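Multhorpe Evening Workshop
Working with Boards, handout 3
Revised 6/4/20

Grain, and why we look before we cut

If you were with us in February you will have planed an edge already, so you know how different two bits of the same plank can feel under your hands. Tonight is about reading that before you start. I love this part!

Get your board on the bench and tilt your head until the light rakes along it. Pale wood hides a lot when you look straight down. Follow the lines with a finger from one end to the other. Do they run straight, or do they rise to the surface? Plane uphill, with the rise, and the shaving comes away in one long curl. Go against it and you get tearing, which you'll hear before you see.

Darker stripes are worth a pencil mark. They may be harder than the wood beside them, so ease off and take a thinner shaving.

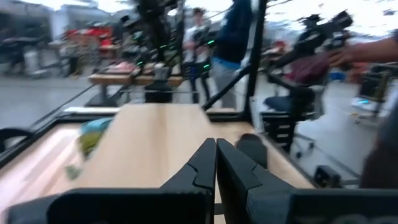 A tapered board needs a bit more thought. Mark your centre line first and measure outwards from it at both ends, because the sides won't help you. The Busora sheet has a worked one, 81 mm at the wide end and 54 mm at the narrow.

For next time: bring an offcut, any wood you like, with the grain direction arrowed on both faces. Wu chapter 3 if you have it.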